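Batbridge Workshop Newsletter
Jun 2, 2023

Green surfaces: new layout, cleaning and lighting

The green working surfaces at Batbridge have been relaid to a single pattern. The old arrangement used a flat sheet on the bench and a separate sheet behind it, with a join along the back edge. The join showed as a dark line in most pictures and collected dust. Under the new layout the green is carried up at the back in a curve, so that the flat part and the upright part read as one colour with no edge between them.

The material is the Rathjen matt green, stock code 3215, in both the soft and the stiff version. The two are near enough in colour to be used on neighbouring benches, but they should not be mixed on the same one. The stiff version holds its curve without help. The soft version needs tension along both sides and will sag after a few weeks if the clips are left at the factory setting.

The upright part is 55 cm wide on the narrow benches. That is enough for small objects and saves floor space behind. It does mean that anything photographed from one side will have the rest of the room behind it, and users who need green across the whole background should book one of the wide benches in the Himach bay.

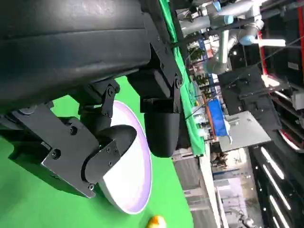 Green surface and upright strip, with a small glossy yellow-orange object at the bottom edge.

Object colour is the next point. Yellow and orange items separate well from the green and need no special treatment. Pale green, lime and some turquoise items do not, and the grey covers kept in the lower drawer should be used for these. White items separate well but pick up a green cast on the underside, most visibly on curved parts that face the bench. Raising the item on a clear block reduces the cast but does not remove it.

Glossy items are a separate problem. A rounded glossy object will show a highlight from every lamp that can reach it, and the highlight will be close to pure white whatever the colour of the object. One highlight is acceptable for most work. Where several appear, switch off the side lamps first and check again before moving anything. Dulling spray is not permitted on the green surfaces, as the overspray leaves a patch that cannot be cleaned off.

Lighting has been measured again following the relay. The overhead panels give 3000 lux at the centre of the bench on the full setting. The value falls towards the top of the upright strip, where the curve turns the surface away from the panels. This is normal and can be seen as a slight darkening of the green. Users who set a colour range from a single sample should take it from the flat part and then widen it, or take a second sample higher up. The full figures are in the Zarkidwood folder with last November's readings for comparison.

Cleaning is as follows. Remove dust with the soft brush, working from the top of the upright part down to the front of the flat part. Marks should be dabbed with plain water on a white cloth. Coloured cloths have left dye on two benches already. Do not use alcohol wipes on either version - they lift the matt finish and leave a shine that shows under the panels. The soft version can be taken off and washed at 37 degrees, then dried flat. It must not be ironed on the green side.

Creases in the soft version should be dealt with on the day they appear. Light ones will drop out overnight under tension. Deeper ones need steam from the back. A crease in the curved section is harder to remove than one on the flat, and most of them come from people leaning boxes against the upright strip while unloading. Please put boxes on the trolley.

Small objects are to be returned to their trays at the end of each booking. Several trays came back incomplete last month, and in each case the missing items were found in the fold at the back of a bench. The new curve leaves no fold, but round items can still roll off the front, and the stick-on lip for the front edge is available from stores on request.

Replacement sheets are ordered from Rathjen twice a year. Requests for the next order should give the bench, the version and the length needed.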